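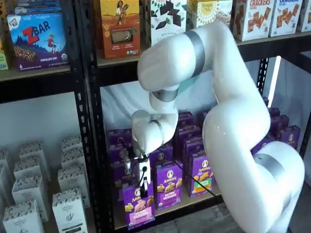 Savita Mathur thought the snack shelves would be the dullest part of the whole grant, and she put that in writing after the spring visit. Her other remark was that families would go straight past the crackers to the canned goods. I'm happy to report on both points!

The snack section at the Clolovton pantry is up and in daily use. We went with the black slotted uprights and pale wooden boards, which let us move a shelf in a minute or two when a taller box comes in. Crackers and the Z Bar boxes go up top, and the purple boxes have the lower board to themselves – people find them by color before they read a word.

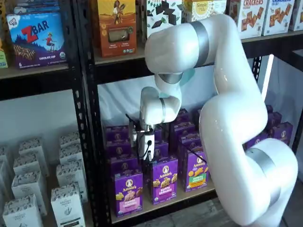
Keeping every front panel facing out has made a bigger difference than I expected. Parents can check the label without pulling half the row forward, and the shelves need far less straightening at closing. We can handle up to 200 boxes a week this way.

Spending is on track. The Lenell order came in under budget, and the leftover went to 7 extra boards, now stored at Bagheri. Still open: shelf labels in larger type, and a second section at Zerkgate, which I'd love to have standing by November. The quote for that one is attached.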